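Ernham cover mix

Ernham cover mix is a blend of rye and crimson clover sown in the fall on vegetable farms, mostly to keep the soil from washing away over the winter and to feed the crop that comes after it. It takes its name from the village of Ernham, where growers on the sloping fields above the river had been losing good topsoil to the spring rains for as long as anyone there cared to remember.

History

The mix was first sold in 2000 by Povska, a small seed house that had until then dealt mainly in pasture grasses. Growers in nearby Rudthorpe took it up soon after, and they still like to argue, in a friendly way, over whose fields it suits better.

Use

Seed is scattered or drilled once the summer vegetables are out of the ground, usually at a depth of 2 inches or less. The rye comes up quickly and shelters the slower clover through the cold months. Most growers cut the stand in spring and leave it lying as a mulch, though those with late plantings may let it grow on into June, by which time the stems are tough and take a good deal longer to rot down.

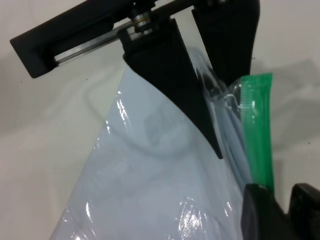
Gripper with black fingers and a metal guide rod.

Varieties

Two versions are sold. The standard one is as described, while Ding, a later blend, swaps the crimson clover for hairy vetch and is preferred on heavier clay.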